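Clakulum demo recorder: two months in

I train small manipulation policies at home, evenings mostly, and until May my way of gathering demonstrations was a pile of scripts held together with hope. Clakulum replaced nearly all of it. It sits on top of whatever simulator you already run, takes input from a gamepad or a 3D mouse, and writes out every episode with the wrist view, joint angles, gripper width and actions lined up on one clock. I've now saved 2,749 episodes with it and I still look forward to opening it, so you can guess where this review is going!

Setup took me one evening. The installer found my simulator by itself, and the only fiddly part was the gripper config, where the open and closed limits have to be typed in by hand (mine were swapped the first time, so the fingers opened whenever I squeezed). After that you press a button, drive the arm, press again, and decide whether to keep the take or throw it out. Throwing one out is instant, and I can't tell you how much that matters when you're on your third bad grasp in a row.

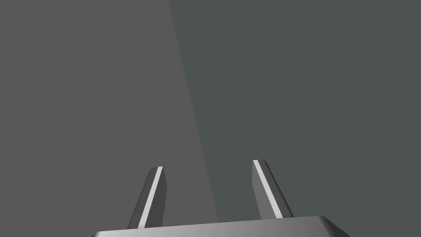
My favorite part is the review player. You can scrub the wrist view and the gripper trace together, one step at a time, and trim the dead time off either end of an episode. I used to train on all of that idle waiting and then wonder why my policy liked to sit still. With Clakulum I go through a batch of 50 takes before bed, trim them, tag them, done. The tags are free text, so I have ones like "slow approach" and "regrasp" and a rather rude one for my own driving.

The look of the wrist view is up to your simulator, of course. I run with plain gray surfaces and no textures at all while I'm working on the motions, and switch on the nicer materials later. Clakulum doesn't care, and it will replay a saved set of actions under new settings and re-record the pictures for you. That feature alone sold me on it.

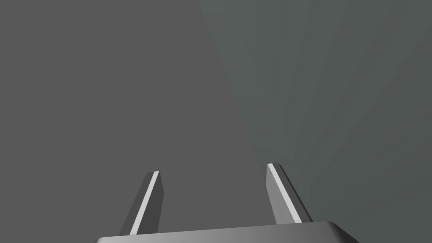
Wrist view from my plain gray setup, fingers open and nothing between them.

Gripes? A few. The export to the Cevar format works but drops the tags, so I keep a separate list. The undo history only goes back 5 steps in the trimmer, and I hit that wall all the time. I also tried Vaughan before this - a nice tool, better charts, but it wanted a whole project file for every task and I got tired of it. If charts are your thing, give it a look.

The user forum is small and friendly. I asked about the swapped limits on a Monday and had a reply before lunch.

Version 2 is the one I'm using. Get that one if you can, as the older release can't trim from the front of an episode. I'm starting a drawer-opening set next and will add a note here once I've tried the two-arm mode.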